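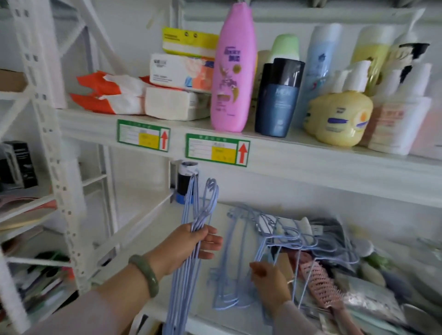 Young adults who grow up in small inland towns leave them at higher rates than any other age group, and most surveys ask them only one question about it: do you want to move away? This report looks at what comes after that question. I wanted to know how many people who say they want to leave have taken any practical step toward leaving, and which steps come first. Much of the preparation for a move is ordinary household work, like sorting a tangle of blue wire hangers on the bottom shelf of a storage unit, and it does not show up in migration statistics. Population registers record a move when an address changes. They say nothing about the months before.

Background

The study area is Vomano, a town whose largest employer, the Gamex packaging plant, cut its evening shift three years before the study. The nearest city is Brarero, about two hours away by bus. Most people who leave Vomano go to Brarero first, and a smaller number go abroad later. The town still has a secondary school and a technical college, but no university.

Earlier course readings treated the wish to emigrate as one attitude. A person either wants to go or does not. Two of the readings pointed out that stated wishes are much more common than moves, but they compared national figures from different years and could not follow the same people. My project is small, but it asks the same people about wishes and steps at the same time.

Method

I used a paper questionnaire with 13 questions. It was handed out in August at the technical college, the bus station and the Manalastas sports center. I received 330 forms back. Of these, 278 could be used. The rest were left out because the age was missing, the person was over 30, or the second page was blank.

The main question was worded, "Would you like to live somewhere other than Vomano within the next five years?" Possible answers were yes, no and not sure. People who answered yes or not sure were then asked which of six steps they had taken: talked about it with family, looked at rents, applied for a job or a course, saved money for the purpose, sorted or given away belongings, and signed a contract of any kind.

I also carried out follow-up interviews with people who left a phone number on the form. These lasted from ten minutes to nearly an hour. I took notes by hand and did not record them.

Results

More than half of those who filled in a usable form said they would like to live elsewhere. The share was highest among people in their last year at the college and lower among those who already had full-time work. Women answered yes a little more often than men, but the gap was small and I would not draw anything from it with a sample of this size.

Talking with family was the most common step by a wide margin. Looking at rents was second. Only 31 people had applied for a job or a course outside the town, and fewer still had signed anything. Saving money came lower than I expected. In the interviews several people explained that they could not put money aside while paying part of their parents' bills, so they planned to find work first and save afterward.

Sorting belongings was checked by a group that overlapped closely with those who had applied somewhere. It was rarely the first step. One woman described going through the closets room by room once she had a start date, and stopping when the date was pushed back. The clothes stayed in bags in the hallway for two months.

Those who answered not sure were more active than their answer suggests. A number of them had looked at rents in Brarero several times. When asked why they had not answered yes, most mentioned a parent or grandparent who needed help.

Limits

The bus station was probably a poor choice for handing out forms, as people who travel often may be more likely to think about moving. The list of steps was also written before the interviews, and it left out learning a language and getting a driver's license, both of which came up more than once. The question about savings did not ask for an amount.

My adviser, Ebbe Isaksson, suggested contacting the same people again after a year. I have kept the phone numbers of those who agreed to this. A second round would show whether the people who had applied somewhere did leave, and whether any of the not sure group left before them.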